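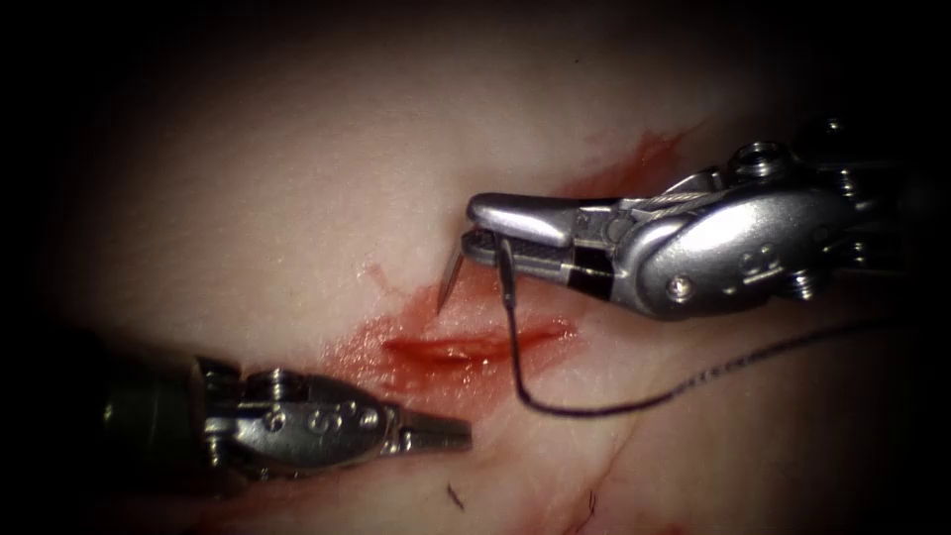 Lillotville Celebrity Headlines

Version 5

Overview

Lillotville is a collection of short entertainment news items written in English for general readers. It covers celebrity engagements, weddings, baby announcements, breakups, brand deals, red carpet appearances and album or film news. Each item has a headline, the opening paragraph of the story, and a set of labels added by hand.

The collection was put together for work on headline writing and on telling reported facts from gossip. Everything in it was written by the staff of Oltard, a small entertainment site that closed in June and passed its archive to us with permission to share it.

What is in the package

items.tsv – one story per line, tab separated
labels.tsv – topic and sourcing labels, matched to items by ID
people.tsv – a lookup table of public figures mentioned, with common nicknames and stage names
splits/ – lists of IDs for training, validation and test
LICENSE
CHANGES

Fields in items.tsv

id: a short string, stable across versions
section: the section of the site the story ran in (Couples, Babies, Music, Screen, Money, Style)
headline: as published, including capital letters and exclamation points
lead: the opening paragraph, up to 200 words
edited: yes or no, whether the headline was changed after it first ran
month: the month of publication, without the day

Labels

Every item has one topic label and one sourcing label. Topic labels follow the site's sections closely but not exactly. A story about a singer selling a share in a clothing line ran under Music on the site and is labeled "business" here.

Sourcing labels are:

named – the story quotes or cites a person or publication by name
unnamed – the story relies on "a source close to the couple" or similar
official – the story repeats a statement or post by the person it is about
none – no source is given in the lead

Some stories carry a named source further down the page but not in the lead. These are labeled "none". The labels describe only the text that is included, so please keep that in mind before drawing conclusions about how well a story was reported.

How it was made

Stories were exported from the Oltard content system and stripped of ads, embedded posts and related links. We removed quizzes, horoscopes and sponsored posts. Near duplicates were dropped when the lead matched a previous story word for word. Two labelers read each item and a third settled disagreements. In the first round 411 items were sent back because the guidelines did not say what to do with award show roundups. The guidelines now put them under Screen or Music, depending on the show.

Known problems

The Babies section leans heavily on royal and reality TV families. Sports figures appear mostly when they are dating someone from another section.

Nicknames for couples are not always resolved in people.tsv. If a name is missing, the item is still usable.

Quotation marks are mixed, straight and curly. We left them alone.

Stories about minors who are not public figures were taken out. If you find one we missed, report it through the Dositz tracker and it will be removed in the next version.

Related

Kos is a smaller companion set with 100 longer stories in full text, labeled at the sentence level. IDs in Kos match the IDs here. Do not train on Kos and test on Lillotville without checking for overlap – most of the Kos stories are in the Lillotville training split.

License and use

Free for research and teaching. Names and quotes should not be used to generate new stories about real people. Please cite the version number.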